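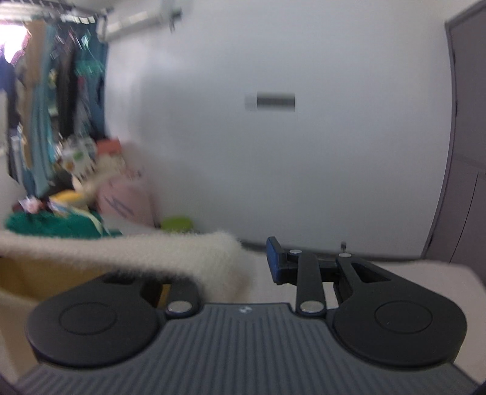
Handgreifer Wirkis im Wohnraum, Blick aus der Greiferkamera: geripptes Gehäuse, Gelenkarme, blaues Fingerpad, links ein weißer Flauschstreifen.

Wirkis – Handgeführter Greifer für Demonstrationsdaten
Hersteller: Tevance

Mit Wirkis nehmen Sie Greifbewegungen dort auf, wo später der Roboter arbeiten soll, auch in vollen, engen Zimmern. Kein Arm, kein Schaltschrank, nur der Greifer in der Hand. Wir haben selbst gestaunt, wie schnell man damit vorankommt!

Aus der Forschung
Bleddyn Hopkin und Cleiton Paiva haben im Projekt Yorath 3.000 Demonstrationen mit weichen Textilien aufgezeichnet, verteilt auf 21 Wohnungen. Davon waren 998 mit Flauschstoffen, also dem Material, an dem unsere früheren Modelle regelmäßig gescheitert sind. Die daraus gelernte Strategie lief danach 400 Mal auf einem Arm in einer unbekannten Wohnung. Am meisten brachte die Vielfalt der Räume, deutlich mehr als zusätzliche Wiederholungen am selben Tisch. Das freut uns sehr, denn genau dafür ist Wirkis gebaut.

Ausstattung
Weitwinkelkamera mit Blick auf beide Finger
Fingerpads einzeln wechselbar
Aufnahmesoftware Nelgate inklusive
Export der Greiferöffnung synchron zum Bild

Lieferbar ab Mai. Ersatzpads bitte separat bestellen.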